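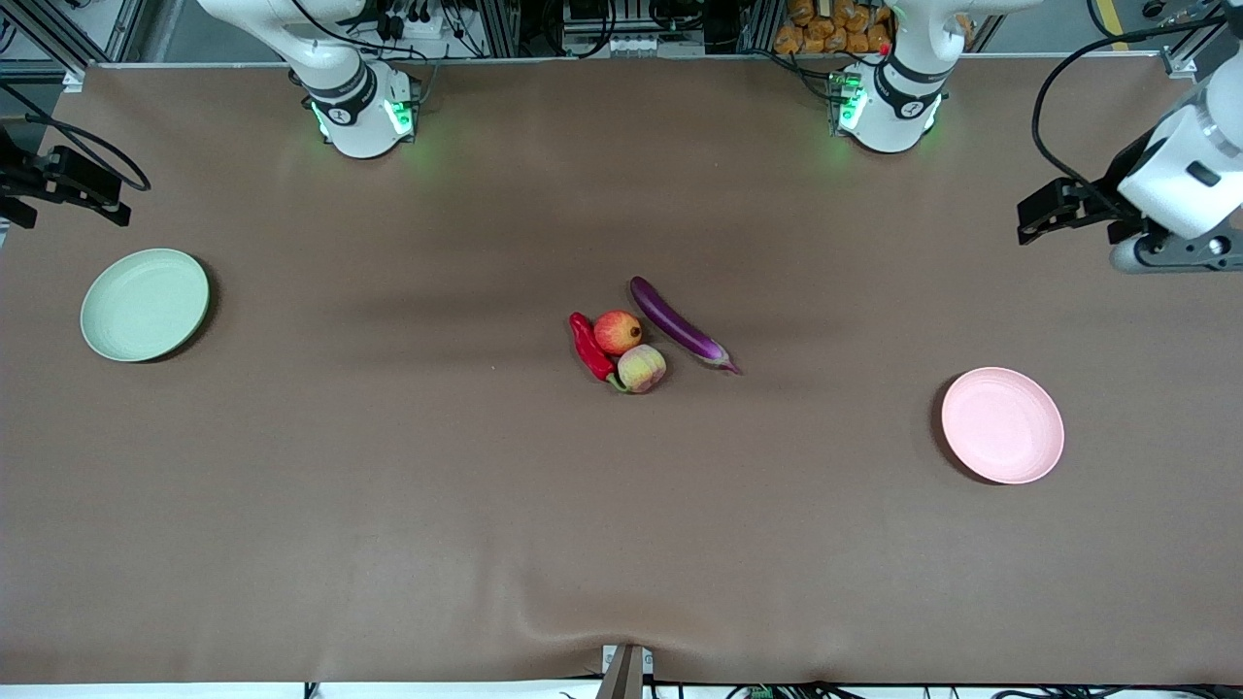 31st December

Last day of the year and I spent the afternoon on play food. Belmiro wants it sorted on to two plates, one green and one pink, fruit on one and veg on the other, and he's convinced this will teach the little ones something. I have my doubts. Give a three-year-old a plastic apple and it goes in the mouth or behind the radiator.

Then there's the chilli. Is it fruit or veg? Belmiro says veg, the leaflet from Tadura says fruit, and the same leaflet puts the aubergine with the veg, so I don't think whoever wrote it was paying much attention. I said we should go by what people cook. He said we should go by seeds. We left it there.

I'm not sold on the peach either. It's so pale that I took it for an apple when I unpacked it in May, and I'd bet most of the children will too. The box was meant to be good value. Lobo had a set for 2 pounds less and I still say we should have bought that one.

Belmiro has now asked for a third plate, for "not sure". I told him that's where the whole lot will end up — him included. Home by six, soup, and I don't expect to see midnight.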